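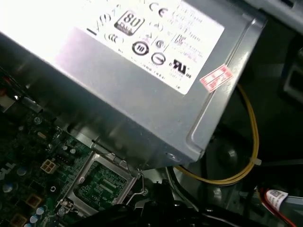

3 min read

Ticket: Handling rules for the desktop strip-down cell, Traltley bench
Status: Open, returned to author
Raised by: Kwabena Odoi
Picked up by: Seidu Quansah

Summary from Kwabena: the arm stops with a force warning near the processor socket on the Dell boards. Kornholm support say the cell is set up to their good practice guide, so the fault must be ours. Please confirm we follow the guide and close.

Seidu, first reply: I can't confirm that. I have read the guide twice. It says the gripper must approach "with due care" and that cables must be "managed". I don't know how you test either of those. In the open case the yellow bundle from the power supply loops round close to where the gripper comes in, and there's a tagged bundle of red and white wires near it as well. Are those managed? The guide would let you say yes or no.

09:40. Checked the stop log. The warning comes up on the way down, before the fingers close. Force limit is at the Kornholm default of 10 newtons. Nobody here can tell me where that number came from. Asked Kornholm, who sent me the guide again.

10:25. Dropped approach speed to 80 per cent. Same warning. 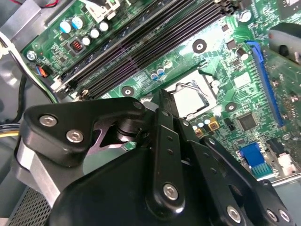 My quarrel is with clause 7, which says the work area must be "free of obstruction before the tool enters". Fine on a bare test plate. A motherboard is nothing but obstruction. There are upright capacitors in clusters around the socket, and a retention lever bent round the top of the socket, and the gripper has to work over the lot. If we apply the clause as written we can't strip a single machine. If we don't, we can't claim to follow it. I would like somebody to choose.

11:15. Kwabena asks whether we could take the power supply out first. We could. The Begović procedure has it that way round and theirs is the only one I've seen that gives an order of work. It also gives a clearance in millimetres, so you can fail it. I'd still want to see it done on our cases before I believe it.

13:30. Re-taught the approach point higher up and re-zeroed the force sensor. Three clean runs, then the warning again. I am not calling that a fix.
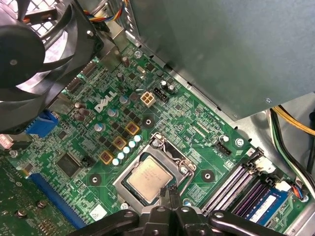 Gripper at the socket, processor in place, no cooler fitted.

14:10. Kornholm say the Dituvau certificate covers this. I have the certificate. It covers roughly 3,000 cycles on a flat fixture – no case, no wires, no fan. It proves the gripper opens and shuts.

Proposed local rules, until someone writes better:
Retention lever position checked by a person before the arm starts.
Loose wiring tied back outside the approach path, and the path marked on the job sheet.
Any force warning stops the job. No pressing resume to see if it goes away (it's in the log, Kwabena).
Clause 7 struck out and replaced with a measured clearance.

Kwabena: agreed on all but the last. We can't strike out a supplier's clause.

Seidu: then we record that we don't meet it. Leaving this open. Next action is with Kornholm, to say where the force limit comes from.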